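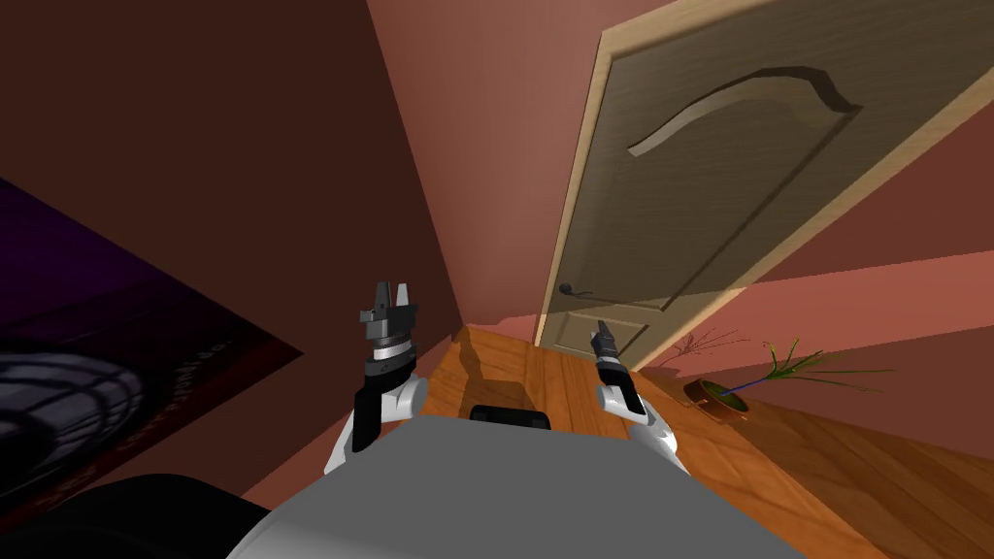 Print this page | E-mail this page
Reading time: 4 minutes

Household Budgeting, Session 3
Fixed Costs, Variable Costs and the Sinking Fund
Instructor: Sohail Awan
Niltmont Adult Learning

These notes cover what we did in class and the part we ran out of time for. Bring your own expense sheet to Session 4. Rounded figures are fine.

1. Review

Last week we split take-home pay from gross pay. Every figure in this session uses take-home pay. If your hours change from week to week, use the lowest month you have had in the past year and treat anything above it as extra.

2. Fixed costs

A fixed cost is the same amount each time and comes due on a known date. Rent, a car loan, and most insurance premiums are fixed. A phone plan is fixed if you stay inside its limits.

Fixed does not mean permanent. A fixed cost usually changes once, when a contract is renewed, and then holds still again. Write the renewal date next to each one on your sheet. Many people find a renewal in April that they had forgotten.

3. Variable costs

A variable cost depends on use. Groceries, gas, electricity, and clothing are the common ones. To get a working figure, add up three months and divide by three. One month is too short to be much use, particularly for heating.

Some bills are mixed. A water bill may have a flat service charge plus a charge for each unit used. Put the flat part under fixed and the rest under variable. If the bill does not show the two parts, put all of it under variable and move on.

4. Irregular costs

These cause most of the trouble in a household budget. They are real and expected, but they do not show up every month: tires, school fees, dental work, vehicle registration, gifts. A budget that looks fine on paper often fails here.

The usual answer is a sinking fund. You add up the irregular costs for the year, divide by the number of months, and set that amount aside each month. The money can sit in a separate savings account or in the same account with a line on your sheet. A separate account is easier to leave alone.

5. Worked example

The Ogunleye household expects two irregular costs in the coming year:

Car insurance, paid yearly: $580
Vehicle registration: $186

Total: $766
Divided by 12: $63.83 a month

They round up to $64. Over the year this gives $768, two dollars more than they need.

Now suppose they already have $50 saved toward these costs. Subtract it first. $766 less $50 is $716, and $716 divided by 12 is $59.67 a month. Round up to $60.

Note the timing problem. If the insurance is due in month four, four payments of $60 plus the $50 comes to $290, and the bill is $580. The first year of a sinking fund nearly always has a gap like this. You can ask the insurer about monthly payments, or put in more during the early months and less later. We will work through both next time — the second takes some arithmetic.

6. Terms

Take-home pay: what reaches your account after taxes and deductions.
Sinking fund: money set aside regularly for a known future cost.
Emergency fund: money kept for costs you cannot predict. Keep it apart from the sinking fund.

7. For Session 4

Finish the irregular costs page. List the month each one is due. Then do this problem: a family pays $37 a month into a sinking fund, starting from zero. What is the largest yearly bill they can pay in full after nine months?

Print this page | E-mail this page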